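Does a head camera help when you already have wrist views from hand-held grippers?

Posted in Robot Learning > Data and Demonstrations

I'm trying to reproduce the cushion result from the Jiltley write-up. They train on demonstrations made with a pair of hand-held grippers, no robot involved in the recording, and they say adding a head view to the wrist view raised success on tidying a sofa. I have 293 demonstrations of my own and I don't see the gain. Wrist only and wrist plus head come out the same within noise. The views from one of our sessions look like this, gripper first, then head:

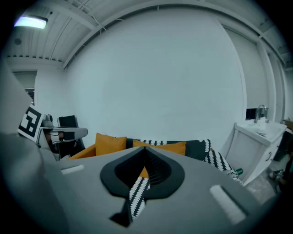
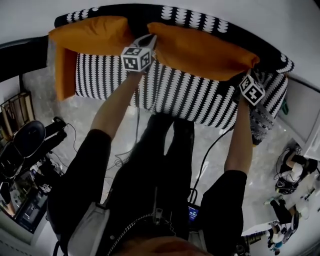 My policy takes one frame from each camera plus gripper width. The task is two cushions and a throw. It does fine on picking up a cushion and badly on deciding where to put it. I would expect the head view to fix exactly that. Has anyone gotten it to work, and what did you change? Training is on one GPU, so I can't just make everything bigger.

mossgate

Nazanin Bhaktiari's name is on my badge wrong too, so I sign in full here:

Nazanin Bakhtiari
We ran into the same thing in March. The head camera moves with the person, so the same sofa shows up in a different place each time, and a small data set is not enough for the policy to sort that out. Two changes helped us. First, we dropped the head image at random during training, and did the same to the wrist images, so the policy could not lean on only one of them. Second, we gave the policy the pose of each gripper relative to the other. With both hands on soft items, that mattered more than the extra camera did.

Check your test setup as well. If the robot's head camera sits higher than the person's eyes did, the view at test time is new to the policy. We lowered our mount and got 17 more successes out of 129 trials with no retraining.

I would also split your score into grasp and placement - a single success number hides this kind of difference.

tfarrow6
Get more demos. 293 is low for fabric. Also which encoder are you using? The Akl one was bad for us on patterned cloth, no idea why.

mossgate
Thanks both. Encoder is the small Skotent one, frozen. I did not know about the mount height, ours is fixed to the torso and probably too high. I'll split the score first and then try dropping out the views, 6 seeds each.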